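Perkenus Community Help > Home & Kitchen > Cleaning

Etching or stain? White rings on marble vanity top

Asked by Marlies Plattner
Viewed 818 times
2 answers

We moved into a place where the previous owners had more taste than sense, and so the guest bathroom is marble. Marble floor, marble counter, marble ledge behind the tub in case you want to put marble on it. I grew up with laminate, which you could have cleaned with a belt sander.

Last Sunday I wiped down the vanity with a lemon kitchen spray, as I have wiped down every surface in my adult life, and now there are dull patches wherever I let it sit. They show up when the light comes in sideways. Straight on, you'd never know. My mother-in-law looks at everything sideways.

Things I have tried so far: hot water, more of the lemon spray (I know, I know), a baking soda paste left on overnight, and a stone polish from Folden that smelled like a new car and did nothing. There are also two rings next to the sink that were there before I was, so please don't put those on my account.

A guy at the hardware store quoted me 2,621 dollars to have the whole bathroom re-honed and sealed. He wrote it on the back of a paint chip. I would like to spend less than that, ideally a lot less, before she visits in February. 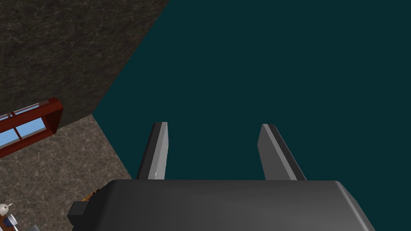 How do I tell whether a mark is an etch or a stain?

Put a few drops of water on it and look at the color. A stain is darker than the stone around it and has soaked in. An etch is lighter or duller, and if you drag a fingernail across the edge you can sometimes feel a slight change in texture.

Answer from Ursina Lanz
Marked as helpful

Those are etches. Marble is mostly calcium carbonate and lemon is acid, so the spray ate the polish off the top. There is nothing to clean because there is nothing there. I say this as someone who once left half a lime on a marble windowsill and went on vacation.

Stop with the baking soda. It won't fix an etch and the paste can scratch a polished finish if you lean on it. Same goes for vinegar, bathroom foam, anything that promises to remove limescale, and whatever your sister-in-law uses.

For light etching, get marble polishing powder, the kind with tin oxide or aluminum oxide in it. Check the package says marble, not granite. Wet the spot, sprinkle a little on, and buff with a damp white cloth until the shine starts coming back. Then buff some more. On my windowsill it took 8 rounds and most of a podcast series. Rinse well and let it dry before you judge it. Try it first behind the faucet or somewhere else your mother-in-law can't get her head.

If the counter is honed (matte) then ignore all of that, because the powder will leave you a shiny spot in the middle of a dull counter and you'll be back here with a new question. Honed stone gets a fine abrasive pad made for it, used over a wide area so the edges don't show.

The old rings could be either. Do the water test on them. If they're dark, try a poultice. I used the Aigner one, left it under plastic wrap for a day, and it pulled out most of a hair dye accident.

After that, pH-neutral stone cleaner or plain warm water with a drop of dish soap, and dry it. Put a tray under anything with a pump. Soap collects around the base, and plenty of bathroom products are more acidic than you'd guess from the lavender on the label.
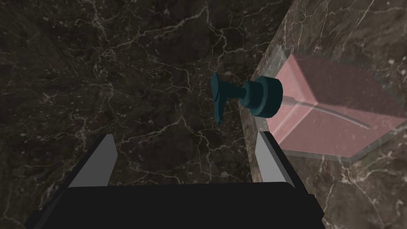 Soap pump and veined marble

Sealer is worth doing too but it only slows down stains. It will not stop lemon. Every spring somebody at work tells me theirs does.

Answer from sondeo_fan

just live with it? its called patina. my aunt has a marble table thats all marks and people say its beautiful. also Sondeo makes a spray thats ok for stone i think, read the back first

Comment from Marlies Plattner

Did the fingernail thing, all etches, including the old rings. So the previous owners had a lemon spray too. Powder is ordered. The aunt sounds nice.

Comment from Ursina Lanz

White cloth, remember. I used a red one.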